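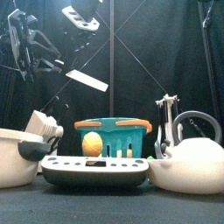 A teal basket with orange handles.

The woman who runs the rabbit boarding house in Doltham does not want her name in the newspaper. "The rabbits are the famous ones," she told me, and poured the tea. We spoke for one afternoon in December, in her kitchen, with an old gray rabbit asleep under my chair.

She began with two rabbits of a neighbor from Arrieta Street. Last year she had guests for 720 nights, if each rabbit is counted separately. "People think a rabbit is easy, you put hay and you go on vacation. Then he stops eating for half a day and they don't know it is serious."

I asked what she does when this happens. "I call the vet in Witberg. I don't wait until morning. Once I waited, and I am still sorry for it." She was quiet for a little while after that.
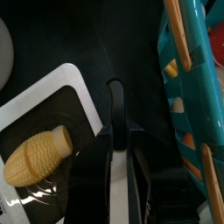

Boredom is the other thing she worries about, because a bored rabbit chews the carpet, and after the carpet the cables. Owners often bring a bag of toys with him, and she looks at each one before it goes into the pen. A plastic corn cob like this yellow one, with all its little raised bumps, she would give back at the door. "For a child it is nice. My guests would bite the bumps, and plastic is not food. I give a cardboard tube with hay inside. It costs nothing and they are so happy!"

The hardest part of the work is the goodbye. Some guests are old, and she knows when they probably will not come again. She keeps a notebook with all of them, what they liked and on which side they slept. The gray one under my chair has three pages already. "His owner went into a care home, so he stayed," she said. "He has a bad hip but he still comes when I open the parsley."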